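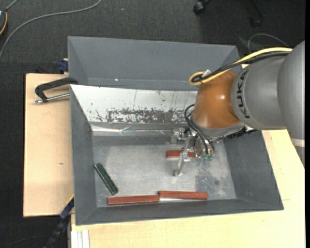
Gray bins on a wood work surface, with bars laid in the front one.

THE PLAIN GRAY BIN

Open containers do most of the holding in a small workshop, and get little of the planning. Shagufta Memon has spent much of her working life correcting that.

By Stamatia Politis

Most shops buy their bins in one order and in one size. The size is usually set by the shelf, and the shelf was usually set by whatever used to stand on it. The contents come last. A bin chosen in this way will hold its parts, but it may hold them at a depth that hides half of them, or over a floor so wide that short stock slides into the corners whenever the bin is moved.

Shagufta Memon lays out storage for the parts room at Lorkosstead, which stocks 2,834 separate items. She begins with the floor of the bin and leaves the walls for later. Short bar stock should lie flat in a single layer, with enough bare floor between pieces for a finger to get under an edge. Once a second layer forms, the lower pieces are found by touch and the upper ones get moved twice.

"If you have to shift a piece to read the one beneath it, the bin is full," she says. "It doesn't matter how much wall is left above."

Wall height is a compromise. A low wall makes for an easy reach but lets long pieces ride over the top. A high wall contains everything and makes the corners awkward, particularly the near ones, where the wrist has to bend back toward the body. Memon's rule is that the wall should stand no higher than the distance from fingertip to wrist. Anything deeper goes on a lower surface, so that the rim stays below the elbow.

Rectangular bins with straight sides use a bench well and can be lined up front to back. Tapered bins nest when empty and save a great deal of room in a closet, at the cost of floor area when they are in use. Poul Kárason, who runs a two-bench shop in Kostton, changed from tapered to straight bins in November and has kept the old ones for offcuts.

Gray is the common choice of color, and a sound one. It shows swarf and dust less than white does, and it gives fair contrast with most painted or coated stock. Reddish brown reads clearly against it. Dark green is weaker, especially close to a wall, where the two can merge in poor light. Kárason puts a lamp to the left of the bench and angles it across the bins so that each piece throws a short shadow.

Sorting by color inside one bin works for small mixed lots. Past eight pieces or so, a divider is quicker. Loose dividers cut from thin board are adequate if they are a close fit, and they can be pulled out when the mix changes. Glued dividers tend to be regretted.

The surface underneath deserves some attention. Bare wood grips a bin better than a laminate top and can be sanded when it gets marked. Where two tops meet, they should be brought level before any bin is set across the joint, or the bin will rock and the stock will work its way to one end. Tseh­ay Belay, who fits benches for Bech, checks with a straightedge and packs the low side with card.

Labels belong on the front wall, near the top, and should be repeated on one end. When bins stand one behind another, the front label on the rear bin is hard to read, and the end label does the work. Belay writes the stock size first and the material second.

Cleaning is a matter of tipping the bin out and wiping it dry. Oil left in the corners holds grit, and grit scratches coated bar.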